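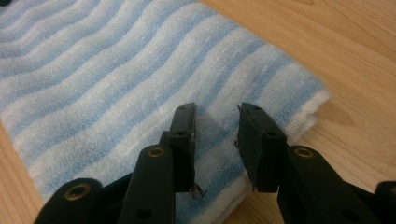 By Rodrigo Calvo | November | Cloth handling

Home Notes FAQ Downloads Contact

Pichon grasp planner: frequently asked questions

Does Pichon work on towels?

On some towels, some of the time. I have used it at the Nekville bench since the first release and I would put it no higher than that. The release notes say "general cloth handling". Treat that as a hope.

Why are striped towels listed as a problem?

The planner looks for folds by finding edges in the colour picture, and a printed or woven stripe is an edge as far as it can tell. Wavy stripes are worse than straight ones. Blue and white waves bend in much the way a real crease bends, and the planner will happily offer you a grasp along a stripe where the cloth is flat. The thick rounded fold at the side, which any child would grab, often comes second or third in the list.

Can I turn the stripe edges off?

You can lower edge_weight. At zero it relies on depth alone, and then terry loops give it a rough surface to worry about. I leave it low and check every suggestion by eye.

The confidence score says 0.9. Can I trust it?

No. I logged 250 suggestions on folded towels and the high scores were wrong nearly as often as the middling ones. The score tells you how much the planner agrees with itself.

Do shadows matter?

Yes, and the manual barely mentions them. With light from above, the fingers throw a shadow on the cloth between them just as you come in to close. Version 2 claims to mask this out. It masks the fingers. The shadow stays in, and on pale fabric it can read as a dip.

My fingertip pads are frayed. Will that upset the planner?

It might. The finger mask is drawn from the clean model, so a ragged strip on the inner edge or a few loose fibres on a pad fall outside it and get treated as cloth. Trim them, or redraw the mask with the mask tool. Do this before you start blaming the network, which I did for most of a Friday.

How many demonstrations do I need for a new cloth?

The Grokstead guide says 200. I tried 200, then 600, with the same towel on the same wooden table. The larger set did better on that table. I moved to a grey one and could see no benefit at all. Anyone quoting you a single number should be asked what surface they used.

Does the Drasness simulator help?

For checking that your controller doesn't drive the fingers into the table, yes. For cloth, I have my doubts. Its towels fold like thin card, and a doubled edge never sits up off the surface as it should.

What is error 1841?

"No valid grasp." It also appears when the depth stream has dropped, so check the cable first. I have asked for two separate codes.

Should I upgrade to version 2?

If you already mask your own fingers, I can't see much in it for you. Keep a copy of your old settings file, as the installer writes over it without asking.

Back to top Notes Contact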